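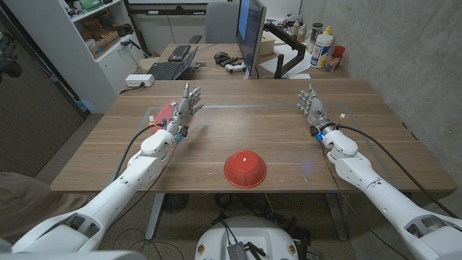 Rigoberto Huerta wrote back after our May update to ask whether the desks were worth doing before the shelving, and he wanted to know what the money had bought so far. Fair questions, and I'm happy to say there is plenty to tell this time!

Progress report to the Aravena fund
Workroom refit, Gruselmont building, Ustbridge
Last updated: August 2, 2022

Desks

The wood-grain desks are in, and I love them. There's a good wide stretch of top to work on, and a power box sits at the far left corner of the first one, so the cords can go off the side (we fought over that for weeks). The desks came to 2742 dollars with delivery from Trallent, all of it from the first payment. Rigoberto, to answer you: yes, desks first. The shelving depends on where people sit, and now we know.

Screens and walls

The monitor was 259 dollars and has a black surround. We kept the concrete as it was, pale and rough, and the perforated gray paneling goes really well with it. Higinio Becerra wanted to plaster everything. He has come around, mostly.
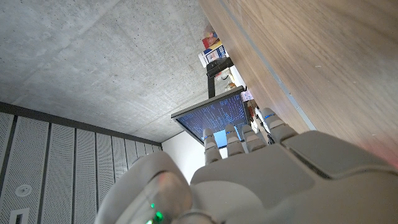

Still to do

Shelving on the long side, 4 bays. The quote is in and I'll send it separately.
Cable trays under the desks. There is 600 dollars left for these and I'd like to spend all of it, the cords need it.
Second key for the side door.

If the fund can release the next payment before the shelving order goes in, we won't have to split the delivery. Come and see the room any time, it's a pleasure to work in already.

Contact: Gruselmont workroom office, Ustbridge | Back to top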